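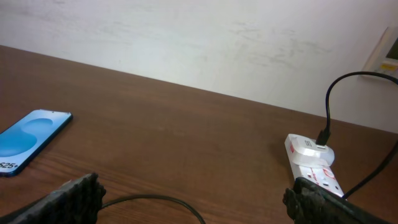
Kurkley Opens Its Second Repair Shop in Nikholm

NIKHOLM, February 24, 2021 - I'm so happy to finally get this one out the door: Kurkley is opening a second furniture repair shop, right here in Nikholm!

I started the first shop with a sander, a borrowed van and a lot of wobbly chairs. We now have a crew of eight, and the new place on Berrada Street gives us room to take on dining sets and dressers (please, keep bringing the dressers).

Anahera Tawhiri will run the shop. "People get attached to a table," she told me. "They'd like it fixed by somebody who gets that."

We'll also teach a refinishing class starting in June. It has 21 spots, and you can bring your own small piece or work on one of ours.

Drop-offs are open now, and quotes are free. Stop by and say hi!

Hicham El Fassi
Owner, Kurkley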